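Where Does Cotton Come From?

Look at the label inside your T-shirt. Maybe you must turn the collar to find it. If there is written "100% cotton", then you are wearing a plant! Your T-shirt was once growing in a field, under the sun, with beetles walking over its leaves.

My name is Jozefína Vávra and I teach small weaving classes for children in Gratmont. Children ask me very often if cotton comes from sheep. It does not. Wool comes from sheep. Cotton comes from a bush, and this page tells you how a bush can become cloth.

The plant

Cotton likes warm places. It needs many months without frost, plenty of sunshine and enough water. Farmers grow it in India, China, the United States, Brazil, Pakistan and in many other countries.

A farmer puts the seeds in the ground in spring. After one or two weeks the small green plants come up. Later there are flowers. A cotton flower is a little bit strange. In many kinds of cotton it opens creamy white in the morning, and by the next day it has turned pink. Then it dries and falls down.

Behind the flower stays a green ball, which we call a boll (say it like "bowl"). Inside the boll are the seeds, and on every seed there grow thousands of very thin hairs. These hairs are called fibers. The boll becomes bigger and bigger, then it turns brown and cracks open, and the white fluff comes out.

Why does a plant want fluff? Scientists think it helps wild cotton seeds to travel. Wind can carry them a little, and water also. Think of a dandelion, it has nearly the same idea.

Picking and cleaning

In some countries people pick the cotton by hand. This is slow work, and the dry boll has sharp points that scratch the fingers. My friend Lakshmi Kotian picked cotton with her grandmother when she was a girl, and she remembers that she tied strips of old cloth on her thumbs. In other countries big machines drive along the rows and do the picking.

The fluff is still full of seeds, so it goes to a gin. A cotton gin is a machine that pulls the fibers away from the seeds. The word "gin" is just a short form of "engine". The seeds are not thrown away. People press oil from them, and some are kept to plant again.

After this the cotton is pressed into big blocks, called bales. One bale can weigh more than 474 pounds. That is as heavy as a large pig!

From fluff to thread

Take a bit of cotton ball from the bathroom (ask first). Pull it slowly with your fingers. It comes apart very easily, yes? Now take another bit, and this time twist it while you pull. Keep twisting. You get a thin string, and it is much harder to break.

This is spinning. The twist makes the fibers hold on to each other. Before spinning, the fibers must be combed so that they lie in one direction. This is called carding. For thousands of years people did the spinning by hand with a stick called a spindle. Later came the spinning wheel, and now large factories do it with machines which are so loud that the workers wear ear protection.

From thread to cloth

There are two main ways to make cloth from thread.

Knitting makes loops, and each loop goes through another loop. Knitted cloth can stretch. Your T-shirt and your socks are knitted.

Weaving uses threads that cross each other. The long threads are called the warp. The threads that go from side to side are called the weft. The weft goes over one, under one, over one, under one. Woven cloth does not stretch so much. Bed sheets and jeans are woven.

When the threads are thick and the weaving is tight, we get a strong cloth with the name canvas. Sailors used canvas for sails. Painters paint on it. It is also good for tents, for shoes and for bags.

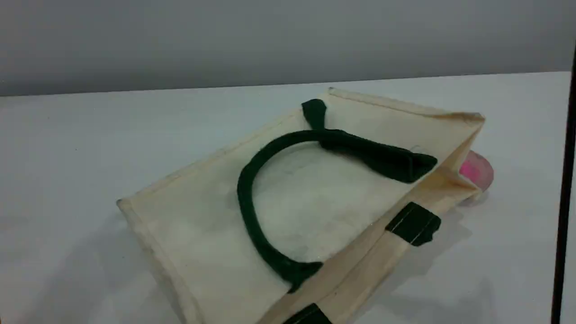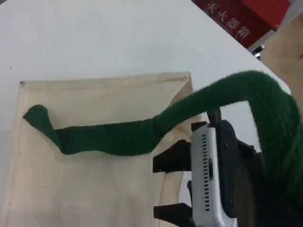
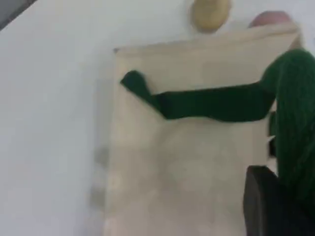
A cream-colored bag on a white table.

What about the colors?

Most cotton is white or a little creamy when it is picked. If you want blue or red, you need dye. The dye can go on the thread before weaving, or on the finished cloth. Jeans are made in the first way: the warp is blue and the weft is left white. Turn over the bottom of your jeans and look at the inner side, it is much lighter.

There is also cotton that grows brown or green by itself. People in South America have grown it for a very long time. Its fibers are often shorter, so it is not so easy to spin with machines.

Is cotton good for the earth?

This question has a long answer. Cotton cloth will rot in the ground if nothing else is mixed in it, and this is good. But growing cotton can take very much water, and some farmers use a lot of spray against insects. So the best you can do is to use cotton things for a long time. Mend the holes. Give small clothes to a smaller child. An old T-shirt makes a very good cleaning rag.

Try it: a paper loom

You need a piece of thick cardboard, scissors, yarn and tape.

1. Cut small slits along the top and the bottom of the cardboard, the same number on both sides.
2. Wind yarn up and down through the slits. Tape the ends on the back. Now you have a warp.
3. Tape the end of another yarn to a popsicle stick and go over one, under one, until the end of the row.
4. Come back, but now go under where you went over before.
5. Push the rows together with a fork.

Do not pull too hard at the sides, or your cloth will get a waist!

Words to remember

Boll: the round part of the cotton plant where seeds and fibers grow.
Gin: the machine that takes out the seeds.
Carding: combing the fibers.
Warp: the long threads.
Weft: the threads that cross the warp.

Last changed 2021-08-21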